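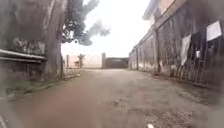 By a second-year student, Consumer Technology, Tretmont College
Project report, submitted 2024-06-04

Picking a laptop for a student who has 500 dollars

So my project started with my own dead laptop. It quit on me in February, in the middle of a chemistry write-up, and I had 500 dollars saved and no idea what any of the words on the store tags meant. When we had to choose a topic for this class I figured I might as well get credit for all the reading I'd already done at two in the morning!

The question I set myself was pretty simple. Can a student with that much money buy a laptop that will last through a degree, and what should they look at first? I went to one store in Toledo (Dodlow, the big one out by the highway), read a pile of spec sheets online, and asked 50 students at my college to fill out a short survey. I also tried out 11 laptops on the store floor, which took a whole afternoon and made my feet hurt.

What students said they wanted

I expected everybody to say speed. Battery came first by a mile, and speed was third, behind weight. A lot of people wrote long comments about hunting for an outlet in the library, and I felt every one of those comments. Only 10 people out of the 50 mentioned the keyboard, and I think that's because you don't notice a keyboard until you have to write a term paper on a bad one.

My survey had a problem, and my instructor spotted it right away. I asked "How important is memory to you?" and it's pretty clear from the answers that half the people thought I meant storage. I should have written it out. If I did it again I'd ask "Does your laptop slow down when you have a lot of tabs open?" and work backward from there.

Trying them out

For each laptop I did the same things. I typed the same paragraph, opened the same web pages, picked it up by one corner to see if it bent, and tilted the screen back as far as it would go. I couldn't test the batteries (they're all plugged in with those security cables), so for battery life I had to go with the numbers on the spec sheets, and I don't totally trust those. I've marked that column in my table as "claimed."

The two cheapest ones had screens that washed out as soon as I moved my head. I really wanted to like one of them - it was so light - but the touchpad clicked like a stapler and I knew I'd be sick of it in a week. The middle group was a lot closer than I thought it would be. Once you get to 8 GB of memory and a solid state drive, the everyday stuff feels the same, at least to me, and I was going back and forth between them pretty quickly.
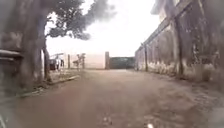
Ports were the thing I hadn't thought about at all. Three of the laptops had only one kind of port, so you'd need an adapter just to plug in a flash drive or hook up to the projector in the lab. An adapter isn't a huge expense, but it's one more thing to leave behind on a desk, and I lose things constantly.

Refurbished or new?

I added this section after my first draft, when a couple of survey people asked about it. A refurbished business laptop can be a really good deal. They tend to be heavier and kind of boring to look at, but the keyboards are great and on many of them you can open up the bottom and add memory yourself. Before paying, ask how long the warranty is, whether the battery was replaced, and whether the charger is in the box. I called a repair shop in Grosuvstead to ask which parts fail the most on student machines, and they told me charging ports and hinges, with spilled coffee right behind.

What I'd tell another student

Write down the three programs you use the most and check what they need before you look at anything else. Get 8 GB of memory, or 16 if you edit video. Don't pay extra for a huge drive when an external one costs less. Go type on it in person if you can get to a store, and bring the bag you're planning to carry it in, because one of the big ones didn't fit in mine at all.

I ended up with a refurbished one and had enough left over for a mouse and a sleeve. The fan is louder than I'd like. My full table and the survey questions (with the bad memory question still in there) are attached at the back.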